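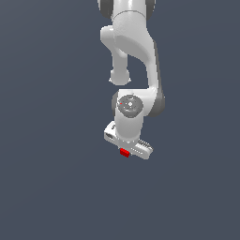 Workis club night, 3/22/23. Talk notes, Alfie Sowerby. Fifteen min MAX, leave time for questions

Start: say who we are. Student project, cube pick in simulation, no hardware budget till December so everything tonight is sim. Two camera views, one from outside, one at the hand.

Thank Leanne Hartley for the grading scripts. Don't forget again!!

Task. One red cube, one arm, plain background. Pick it up, hold it, done. Sounds tiny. Took us most of a term.

Why so plain? Wanted to fix the controller first and argue about lighting later. Team Hamel went the other way, cluttered table from week one, ask them how that went (nicely).

Numbers, go slow on these:
- 1,690 runs total
- 782 got thrown out, bad start poses, our own fault, config typo
- 103 of the ones we kept were failed grasps
- time limit 30 seconds a run

Now the wrist view. Point at where the cube sits relative to the fingers. Up close it's a big block of red and not much else, two flat faces. Great for finding color, lousy for judging depth. We lost two weeks to that.

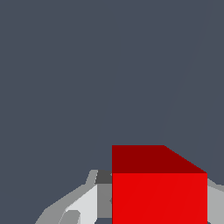
Leanne says why not drop the wrist view then and just use the outside one, it would save half the render time. Fair point, get it every meeting. Answer: outside view is fine for the approach, but the last bit the hand blocks too much of the cube. Tried it in the Noster branch. Grasps got worse, we went back.

Next part, grip check. Script compares where the cube is in one wrist frame to where it is in the next. If it stays put between the fingers while the arm moves, call it held. If it slides, flag it. Dumb but works. Mostly.

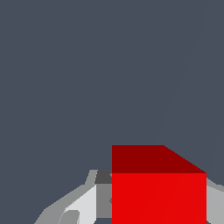
Wrist view, red cube between the fingers

Mention the flag threshold was way too tight at first, flagged nearly everthing. Loosened it twice. Someone will ask for the value, it's in the readme.

Then approach angle. Cube can start turned any which way, fingers want flat sides. So the hand has to rotate before it goes down, not during. During = corner grab = cube shoots off. Show with the foam block if anybody looks lost.

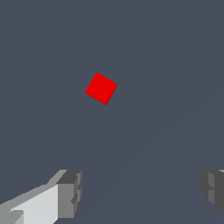

Rotation comes out of the red outline, find the edges, take the smaller turn. Edges are jaggedy at our resolution so we average over a few frames. Alfie's first version took the bigger turn half the time (own up to it, gets a laugh).

Whats next: second cube, different color. Then Trunora rules for the spring round, they want logs in their format, need a person for that. ASK FOR HELP HERE. Sign-up sheet by the door.

Questions. If none, ask Hamel about their table.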